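The great soup winter, a progress report

So it has been a bit over a month since I announced to anyone who would listen that I was going to cook proper soup every week until the days got longer, and I'm pleased to report I have only skipped once (the week of the head cold, when my husband opened a tin and I was very grateful for it).

If you're new around here, hi! We moved out to Mitport last spring, into a house with a kitchen the colour of old mustard and a stove with one burner that clicks for ages before it catches. I grew up on soup. My mum made it out of whatever was in the crisper and never wrote down a single thing, so I have spent most of my adult life trying to work out her barley one by smell. I'm getting closer. I think she used way more pepper than I've been brave enough for, and I have a growing suspicion about a spoonful of mustard.

The first big lesson was onions. I have been rushing onions my entire life. Every recipe says five minutes until soft and every recipe is lying to you. Give them 18 minutes on low with butter and a good pinch of salt, put the radio on, and don't touch anything else. I tried it with the leek and potato and my daughter had seconds, and she is a child who once cried about a pea.
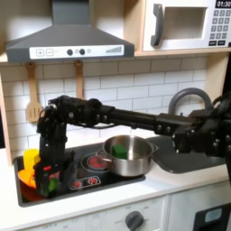 The second lesson was stock, and I'm less evangelical about that one. I did the whole chicken carcass business in November, simmering away all afternoon with the windows fogged up, and yes, it was lovely. It also took over the fridge for days and I ran out of containers and ended up with some in a flower vase. For a regular weeknight I'm back on the cubes and feel fine about it. I do save parmesan rinds in the freezer now. Chuck one in with anything tomatoey or beany and fish it out before you serve, or don't, my brother-in-law likes to find it.

Lorena Palma came for supper a couple of weeks ago (she's the one who sold us the kitchen table, long story, we're friends now) and brought a squash the size of a toddler. We roasted half of it and it made the best thing I've cooked all year. I'll put it down properly, as three of you have already messaged me.

Lorena's squash soup

1050 g squash, peeled and chopped, weighed after peeling
two onions, done slowly, see above
a thumb of ginger
475 mL coconut milk, or a tin plus a splash of water
stock to cover
juice of a lime
salt, and more salt

Roast the squash hot until the edges go properly dark. Everything into the pot with the onions and ginger, simmer for a while, blend, lime in at the end. Taste it before you add the lime and again after, because it's like somebody turned the lights on. We had it with toasted pumpkin seeds and the heel of a sourdough that was past its best, and Lorena took the leftovers home in a jam jar.

The other half of the squash sat on the counter for nine days looking at me. It became muffins. They were fine.
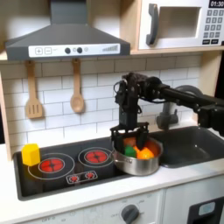 Carrots are my current project. I have never liked carrot soup, it always tastes like being told off, but my neighbour swears by cooking them in very little liquid so they more or less steam in their own juice. You want a wide pot for this and I've been stubbornly using my littlest one, so they pile up and the bottom ones scorch. A small steel saucepan like the one in the play kitchen, with its short handle and four pieces of toy food in it, is pretty much at capacity, and mine isn't a lot roomier once you get a bunch of carrots in there. So a wide pot is going on the birthday list. I'll do them with cumin and an orange, and if that doesn't convert me I'm giving up and going back to lentils.

Speaking of lentils, red ones for speed, green ones for lunches. The little dark ones are gorgeous but they're stupidly expensive at our co-op, so those are for company.

Still to come before spring, if I keep my nerve: my mum's barley with the mustard theory tested, a proper borscht (send me your baba's method, please, I will guard it with my life), and a fish chowder as soon as the good haddock is back at the wharf. I'm also taking opinions on whether corn belongs in chowder. My husband says yes. I was raised to say no, but I've got a bag in the freezer and I could be talked into it.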